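# Stone worktops: the questions we keep being asked

*Last changed in September. Prices are left out on purpose - they date faster than anything else on the page.*

## Is marble really that bad in a kitchen?

It depends who is selling you what. People who sell quartz will say marble is ruined by the first lemon. People who sell marble will say the marks are "character". Marble is soft and acid dulls it. If a dull ring the size of a glass would bother you every morning, buy something else.

## Does sealing stop stains?

It slows them down. Sealer gives you time to wipe up oil or wine before it soaks in. It does nothing for etching, where acid eats the polish itself. The Gavano tin says "total protection" on the front and "wipe spills at once" on the back. I believe the back.

## How often should I reseal?

Ignore the calendar and use water. Put a few drops on the stone, wait 15 minutes and wipe. If there's a dark patch underneath, it's time. Shops like to suggest every six months, and shops also sell the sealer.

## Light or dark?

Dark stone is sold as the practical choice. I'm not convinced. Polished dark marble shows crumbs, dried water and every etch mark, while a grey and white one hides a good deal of that but gives you turmeric to worry about. Busy veining helps with either.

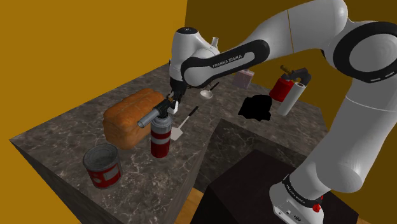

Marble in grey and white, then dark brown with pale veins:

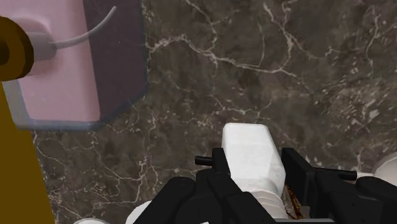 ## Are the veins weak spots?

Sometimes. A vein can be perfectly sound, or it can be an old crack filled with resin at the factory. Run a fingernail across it. If it catches, ask what the filler is and whether it will yellow. Ballia will tell you straight if a slab has been filled. Robichaud told me "all natural" three times and never answered the question.

## Can I put hot pans on it?

Marble copes with heat better than resin-based worktops do, but sudden heat can crack it near a cut-out, and it can cook the sealer. Use a trivet. A trivet costs less than a slab.

## Should I choose from a sample?

No. A sample 4 inches across tells you the colour and very little else. Go to the yard, see the whole slab, and have your name put on that one. Bala charges for a second visit, so take your cupboard door with you on the first.

## Can etch marks be polished out?

Light ones, yes, with powder and patience. The kits that promise it in 90 seconds mostly leave a shinier ring inside the dull one. For a deep mark, pay someone to rehone the whole run, and ask to see a job they did more than a year ago.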